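Speaker notes: Two grippers, one towel
July
By the author, Flemska test group

Good morning, and thank you for coming. I will speak slowly, and please stop me if a word is not clear. My English for machines is better than my English for people.

My subject is the comparison we made between two sets of fingers on the same arm. The first set is from Volleck. It is wide, with soft pads. The second set is from Tresteck. It is thin and dark, and it has no pads. The arm, the controller and the table stayed the same for both sets. Only the fingers were changed.

(Wait for the people who are still looking for a seat.)

Why a towel? We began with boxes and bottles, and both sets did well on them, so we learned very little. A towel is more difficult. It has no fixed shape, it has loops that catch, and when you lift one corner, the other corners go where they want. Our partners at Harawira handle a lot of washed cloth, and they asked us for a test that looks like their daily work.

The rules of the test. The operator drives the arm by hand control. The towel is dropped on the table in a heap before each trial. The task has 3 steps: pick up the cloth, find an edge, lay it down flatter than before. Each operator does 5 trials with each set of fingers, and then changes to the other set. We do not tell them which result we expect.

Say here that we wrote down two kinds of failure. In the first kind, the fingers close and hold nothing. In the second kind, the fingers take too much cloth, two or more layers together, and the operator cannot separate them. The second kind costs more time. With an empty grip you see the problem immediately and try again. With a thick grip you often believe that all is well until the cloth is in the air.

Next slide, the thin fingers. Give the audience a moment to look before speaking.
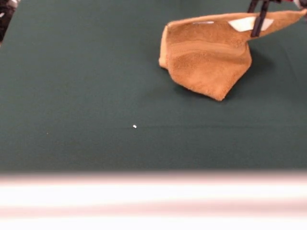
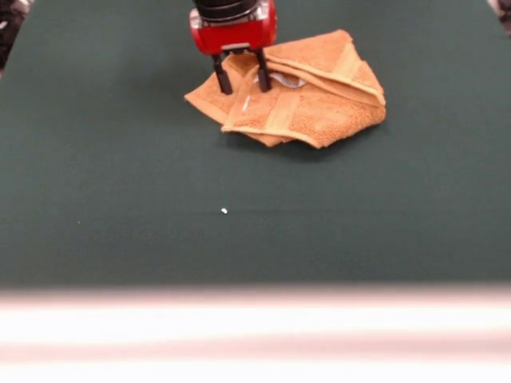
Thin fingers on the terry towel: held partly off the table in the first picture, with the tips down on the folded cloth in the second.

Point to the first picture. A large part of the towel hangs from a small grip, and there is a corner that points down. For our task this corner is useful. If the operator can see it, they can bring it to the table first and use it as a start for the next move.

Point to the second picture. The fingers are open and the cloth is bunched up at the tips. Ask the audience: how many layers would you take if you closed now? I cannot say it from the picture, and the operator has the same difficulty. The towel has smooth woven bands in it, and you can follow them with your eye to guess which layer is on top. One operator told us that she looked at the bands more than at the edges. We had not thought of this when we bought the towels.

Now the results, in words. The table is in the handout.

The wide fingers gave fewer empty grips. They are kind to the operator, and you can be less exact with your position. But they gave many more thick grips, and with a folded towel this was a serious problem. The thin fingers needed more care to place. After the first 2 trials most operators had the feeling for it, and then the thick grips became rare.

Do not say that Tresteck is "better". For Harawira, who must separate layers, we recommended the thin set. For moving a whole heap from one place to another, I would still choose Volleck.

About the camera. We tried 3 positions. The high position shows the shape of the cloth well, but not how far the tips are above the table. The low position is good for height, but the near edge of the table takes a part of the view. The operators preferred the low one, and we kept it. If there is a question about depth cameras: we did not test them, and I should not guess.

One more remark on the table cover. It is dark green and matte. With our older cover, which was light gray, the operators lost the border of the pale towels. Please check this before you buy any new fingers.

What we did not do: we did not measure force at the tips, and we did not try wet cloth. Both are in the plan for the autumn, if the arm is free.

(If there is time, show the handout page with the trial sheet. If there is no time, go directly to questions.)

Probable questions: price of the fingers, time to change them, wear of the tips. The change takes one hex key and a new zero for the gripper. For wear I have only a short experience and will say so.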